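Home > Programs > Small Grants > Grantee Reports
Filed under: Play & Early Years, Interim Reports
Last updated: December
Print this page | E-mail this page

Stiltine Toy Library: Interim Report on the Sorting and Storage Grant

Prepared by Dehua Qin for the Grusach Fund

Summary

The grant of $600 was awarded to help the toy library set up a proper sorting table and a basket system for small toys. The table is in use, the baskets have been bought, and the first shelf has been changed over. The catalog is behind schedule. We have spent most of the money and expect to finish within the grant period.

Background

Small toys have been our weak point since the library moved to Brestau. Large items such as ride-ons and play kitchens have their own tags and come back in good order. Squeeze toys, bath toys and other hand-sized things were kept in two deep bins under the window. Families had to dig for what they wanted, and soft toys at the bottom were pressed out of shape. In our application we proposed to replace the bins with shallow baskets, one kind of toy to a basket, and to check every returned item on a table before it went back.

The sorting table

We chose a table with a dark top and rounded edges. The dark surface was Hyun-seo Yoo's suggestion, as our old cream-colored table made pale toys and loose bits hard to spot. The white baskets stand out well against it.

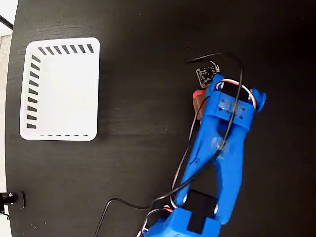
The check itself is short. A returned toy is squeezed, turned over and looked at for splits, loose parts and sticky patches. If it passes, it goes in a basket on the table and later to the shelf. If it does not, it goes in the repair tray, or is thrown out when the damage is to a part a child could put in the mouth. Ilango Kaimal wrote the check sheet, which fits on one side of a page and is taped to the wall by the door.

Baskets

We bought 12 white plastic baskets from Bodin, a local housewares store. They are rectangular with rounded corners, and the slots in the sides let air through. The floor is flat, so small toys stand up in them and can be seen from above. We had planned on clear boxes with lids. We changed our minds after a trial in which the lids were left off or put back on the wrong box. The program officer agreed to the change by e-mail, and it did not affect the total.

Labels are still handwritten. Printed ones are on order.

Wrapped items

Some donated toys reach us wrapped or partly wrapped, often in foil or tissue from a party bag. Under the old system these went into the bins as they were. All wrapping now comes off at the table, and the toy is checked like any other. Gyu-bin Song has asked donors, through a note in the newsletter, to leave wrapping off. We have seen a little less of it, but it will take longer to know if the note has worked. 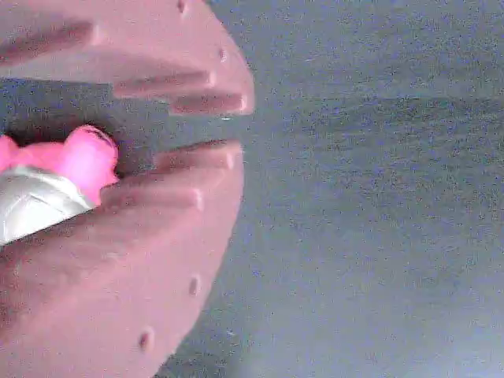 Progress against the plan

- Table bought and in place: done.
- Baskets bought: done.
- First shelf changed over: done.
- Check sheet written and in use: done.
- Second shelf changed over: started. The brackets were the wrong depth and have been exchanged.
- Catalog of small toys: behind. Our target was 90 entries by this report and we have not reached it. Si-woo So has taken over the typing and will work from the baskets in shelf order.

Questions from the fund

The fund sent us one question after our last call, which we answer in writing as asked.
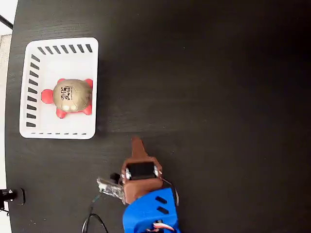
How will you decide when a soft toy should be taken out of lending?

We retire a soft toy when it has a split, when it no longer springs back after squeezing, or when a surface stays sticky after washing. Faded printing alone is not a reason. The person at the table makes the decision and writes it on the check sheet. Doubtful cases are held in the repair tray for a second person to look at.

Spending

The table and baskets were the two largest costs. The shelf brackets came in slightly under the estimate, and the difference will go toward the printed labels. Receipts are attached to the copy sent by mail.

Next steps

We will finish the second shelf, put up the printed labels and complete the catalog. The old bins will be kept for large building blocks. We would like to move the final report back by one month so that it can include the full catalog, and would be glad to have the fund's answer before the new labels are delivered.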